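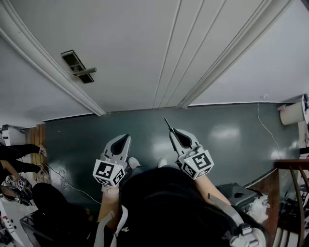
Delphine Ruiz-Ortega m'a écrit que les lecteurs qui attribuent deux étoiles à un préquel gratuit « parce qu'il est trop court » devraient rendre le livre et se taire. Je comprends son agacement. Elle a publié trois romans par ses propres moyens et elle lit tous ses commentaires, y compris ceux qu'il vaudrait mieux laisser de côté. Je ne suis pourtant pas d'accord avec elle.

Un lecteur qui se plaint de la longueur d'un texte donne une information utile. Il a ouvert le fichier en pensant trouver une histoire, et il en a trouvé le début. Le mot « préquel » figure sur la page de vente, souvent en petits caractères, après le titre, le sous-titre et le numéro de la série. La plupart des gens ne le lisent pas. Quand ils le lisent, ils ne savent pas toujours s'il annonce un récit complet ou une série de chapitres détachés du premier tome.

J'ai relu cet hiver Les Gardiens de Vastar, une série de fantasy sentimentale en 9 volumes, précédée d'un récit gratuit intitulé Rendik. Le récit compte 221 pages dans l'édition que j'ai. Il a un commencement, un milieu, une fin. Le forgeron Rendik y perd sa boutique, rencontre la femme qu'il épousera au tome deux, et quitte la ville. On peut s'arrêter là. J'ai d'ailleurs attendu plusieurs mois avant d'acheter la suite, et je n'ai rien eu à réapprendre.

À l'inverse, le texte offert en tête de la série Paterson & Colley s'interrompt au moment où Colley ouvre la lettre de son frère. Ce qu'elle contient, on l'apprend au tome un, payant. Le style est bon, les deux enquêteurs sont bien dessinés, et la scène de la gare est la meilleure que j'aie lue dans le genre depuis longtemps. Les commentaires sont quand même partagés, et ceux qui sont mauvais parlent tous de la lettre. Je leur donne raison. Un extrait est une chose honnête, à condition qu'on l'appelle extrait.

On me répondra que c'est gratuit. L'argument revient dans toutes les discussions entre auteurs, et il me paraît faible. Le lecteur n'a pas payé, mais il a passé une soirée avec le livre. S'il en parle ensuite, il parle de sa soirée. Une auteure qui met son texte en circulation pour attirer des acheteurs en attend bien quelque chose, et le commentaire fait partie de l'échange.

Il reste le problème des étoiles. Sur ce point Delphine a de meilleurs arguments que moi. Une note de deux étoiles pour la longueur pèse exactement autant qu'une note de deux étoiles pour une intrigue bâclée, et la moyenne affichée ne distingue pas les deux. Un roman qui a 8 avis en souffre beaucoup. Un roman qui en a 1 000 n'en souffre presque pas. Les petits auteurs sont donc plus exposés, et ce sont eux qui offrent le plus souvent leurs textes.

Je ne vois pas de bon remède. Supprimer les notes priverait les lecteurs pressés du seul repère qu'ils consultent. Demander aux gens de noter « le livre lui-même » suppose qu'ils sachent séparer le livre de ce qu'ils en espéraient, et je n'y arrive pas toujours, alors que je tiens une chronique depuis des années. J'ai mis trois étoiles à un roman épistolaire dont la couverture promettait un policier. Je ne les ai jamais corrigées.

Ce que je demande aux auteurs est modeste. Indiquez le nombre de pages dans les premières lignes de la présentation. Dites si l'histoire se termine. Si elle ne se termine pas, donnez le titre du volume où elle continue et son prix. Delphine l'a fait pour son deuxième roman, en décembre, après une dispute avec moi dont elle ne veut plus entendre parler. Le premier garde son ancienne présentation.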